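The Patient Work of Picking Things Up

By four in the afternoon Reshma Lekota has stopped talking. She stands with a controller in her right hand, watching the bin, and the arm follows her wrist down toward it. When she squeezes the trigger, the fingers close. When she turns her hand, the gripper turns with it.

She does this for three hours a day at Fetgate, a small automation company that rents the back half of a former print shop in Bradton. Her job title is operator. The people in the front office call her a teacher, a word she doesn't much like.

"A teacher explains things," Lekota said. "I just do it, and then I do it again."

Fetgate wants to sell picking systems to warehouses that handle returned goods, where no two boxes hold the same thing. Writing rules for that kind of work has never gone well. So the company records people doing it by remote control and trains its software on the recordings. A new task starts with 300 demonstrations. If the results are poor, the operators go back and add more, sometimes up to 500.

The tasks sound simple on paper. Reach into the bin, take hold of one item, lift it, set it down somewhere else. The items are the hard part. A rigid shape can be gripped the same way many times over, but cloth folds and slides, and small round things roll off when a finger touches them first. 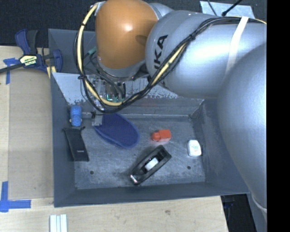 The arm over a bin at Fetgate, with a toy car, a toy truck, a tape dispenser and a drawstring pouch among the items.

Mpho Gumede, who runs the floor, picks the objects himself. Most come from discount stores and the bottoms of drawers. He swaps them between sessions and keeps a written list of what went in and when, in a green notebook that he doesn't let anyone else fill out.

He also decides which recordings get thrown away. A demonstration can end with the item in the right place and still be useless if the operator hesitated too long or bumped the wall on the way down. The software learns the hesitation along with everything else. In one bad week in October, Gumede tossed 105 of them.

"Sunita was not happy with me," he said.

Sunita Agarwal trains the models. She came to Fetgate from Kutel, a packaging firm where robots were programmed point by point and a changed carton size could cost a day. She would like more data and she would like it sooner, but she has come around on the discards. Her best result so far on a mixed bin is 80 percent on the first try — good enough to show a customer, she said, and too low to leave running overnight.

Lekota trained for two weeks before any of her recordings were kept. The main thing she had to learn was to slow down near the object and keep the same pace everywhere else. She also had to stop correcting small mistakes by reflex. If a grip is slightly off but holding, she leaves it alone.

Her shift ends at five. Gumede changes the bin before he goes home, and writes it down.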